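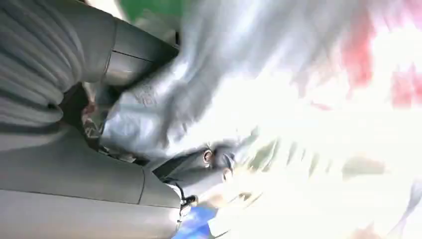 Shiny, wrinkly silver-gray plastic, with a bit of brown speckled fabric tucked in close.

Filed under: Closets & Storage, Reviews

I went into this with pretty low hopes. I've bought so many storage bags over the years, and most of them split by the second season. The Hondari bags came up while I was looking for something to put my fabric in (I sew, and the stash has gotten out of hand), and a pack of 5 cost less than lunch, so why not!

First thing you'll notice is the noise. These things crinkle like a bag of chips, and if you're putting stuff away at 11 at night you will wake somebody up. They also never go back to smooth. Once you've scrunched one it stays scrunched, and with that shiny silver finish every single wrinkle catches the light. I don't mind it in a closet, but I wouldn't leave a pile of them on an open shelf.

The plastic feels thin, but it's been tougher than I expected. I overstuffed one in May with quilting cotton and a couple of flannel sheets, dragged it across the bedroom floor, and no holes. The Prirker ones I had before were thicker and a lot quieter, but they had a strong smell that got into everything, and I had to wash a whole load of fabric before I could use it. No smell at all with these.

My one real complaint is that you can't see what's inside. I've started pinning a scrap of the fabric to the outside of each bag, and that works fine until the pin falls out. A clear strip down one side would fix it. The listing had 883 reviews when I ordered and plenty of them said the same thing.

I've already ordered a second pack for the winter blankets - four stars, and I'd give them the fifth if they came in a bigger size.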